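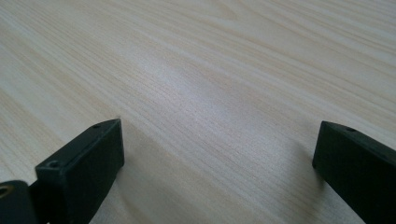
Dalibor Šimko asked that the tabletops be taken first, as the next order with Drikex has to go in before the end of November. He would like the same pale top again for the back room. He said the grain hides scratches better than the plain white did, and that the only thing against it is the shine under the ceiling lights.

Present: five members. Apologies received from Clovetti.
Meeting held 26 October 2026 in the upstairs room.

1. Minutes of the last meeting
Agreed with one correction. Under item 4 the invoice number should read 1811.

2. Tabletops
The quote from Drikex is 392 pounds for a top with rounded corners and a cable hole at the back, delivery included. Ševčík offered a lower price but only with square corners. After some talk the rounded corners were preferred, as people squeeze past the tables to get to the window. Agreed to order one top now and leave the second until the new year. Legs to be reused.

Polish was raised again. Spray polish is not to be used on any of the tops. A damp cloth and then a dry one is enough. The sheet on the cupboard door still says otherwise and will be replaced.

3. Baskets and cloths
The green cloths are still being left on the tables at the end of the day. It was proposed that each table has one woven basket, kept at the left-hand end, and that cloths go into it when work stops. Whether they should be folded was discussed for longer than the chair wished.
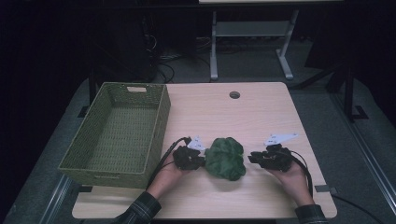
Folding should be dropped altogether, in Ševčík's view, because a cloth that is going to the wash the next morning gains nothing by it and the basket is deep enough to take them as they come. Two members disagreed and wanted them folded in four. It was put to a vote and carried that cloths may go in unfolded, but clean ones coming back from the wash are to be folded before they go on the shelf.

The baskets with the handle cutouts are to be kept, as they are easier to carry than the round ones. The round ones can go to Stesine if they still want them. Dalibor Šimko to ask.

Baskets are not to be left sticking out over the front of a table.

4. Cupboard
Key is now on hook 30. The spare is missing. Room 304 to be asked whether they have it.

5. Any other business
The carpet is due to be cleaned in November. Tables will need to be moved the evening before and the baskets put up on the window sill. A list will go round for help.

Next meeting: date to be fixed once the delivery of the new top is known.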